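Budget for a two arm setup vs one arm - what am I forgetting?
Posted in Small Shop Automation, 9/23/21

benchcrumb

Trying to get a number to my boss for next year. We do small parts handling, mixed junk basically, nothing heavy. Been running everything in sim so far so we dont buy the wrong thing. Two candidates: the Promby two-arm, white body with a gripper on each side, or just one Akanda arm bolted to a bench and save the difference.

Where I'm stuck is the grippers. Parallel fingers, two flat pads. Fine on blocks and boxes. Then I put a short bit of chain between the fingers and now I'm not sure what I'm buying. Links are open ovals with rounded ends, pads are flat. Do people budget for a second set of fingers from day one? Or wait and see?
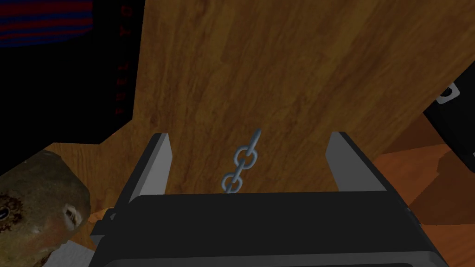
Also no idea what to put for spares. Quote from the dealer in Miltulley has 6 finger pads in it and nothing else. No cables, no mounting plate, no training. Delivery is quoted for February, which feels late but ok.

Money is tight. I can get one request through, maybe a small top-up later. So anything I leave out now hurts.

terkatico_refugee

Buy the fingers now. We waited, and the second order had its own shipping, own minimum, own paperwork. A plain spare set cost us 529 all in and half of that was stuff around the part. Add them to the main quote and ask for them at the same discount, they usually say yes before you sign and never after.

For chain specificaly - get pads with a soft face or a shallow groove. Flat hard pads touch a round link in a very thin line. Might be OK if its light. Try it in sim with the friction turned way down before you trust it, default friction is generous in every package I have used.

Stuff missing from your quote, from memory:

Mounting plate or stand. Ask what bolts too.
Cables, longer than you think. Ours were short and the cabinet had to move.
Guarding or a scanner, depends what your safety person says. Get them in the room early.
Training for two people. One will leave.
Service after the warranty. Ours was 18 months, ask for 30 and settle somewhere in between.

One arm or two is a separate thing. Do you ever need to hold a part with one hand and do something with the other? If no, one arm. Much cheaper to keep alive.

gridlockpete

second the one arm advice. we got two and the left one is a coat rack

ovenlight

Disagree a bit. Two arms can pay off if your parts turn up in random poses, you hand off from one side to the other and skip building a fixture. Fixtures cost money too and people leave them out of the comparison. Put both totals side by side, fixtures included, then decide.

And check reach against the real furniture before you sign. Small desk, small box on top, a gripper either side of it, thats already a decent test. Put the box at the back corner and see if both arms can get to it without the elbows going somewhere stupid. Measure your own bench first - height, depth, whats behind it. Wall clearance too. We lost a week to a wall. 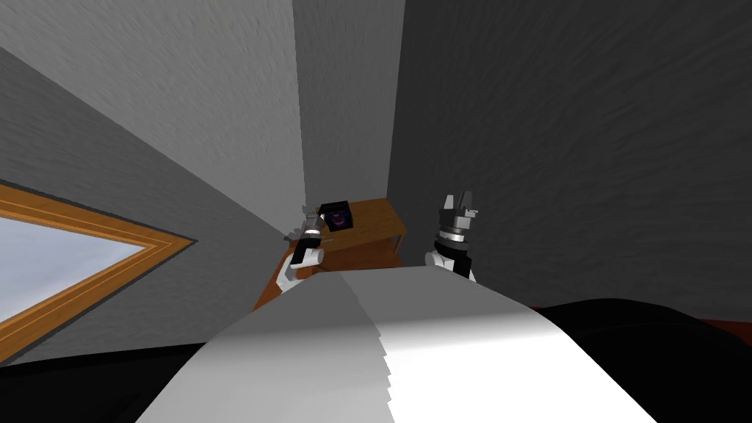
Related threads

Akanda arm on a rolling bench, is it stable enough
Leasing vs buying for a first robot
Who pays when the dealer install slips
Terkatico support contract, worth it?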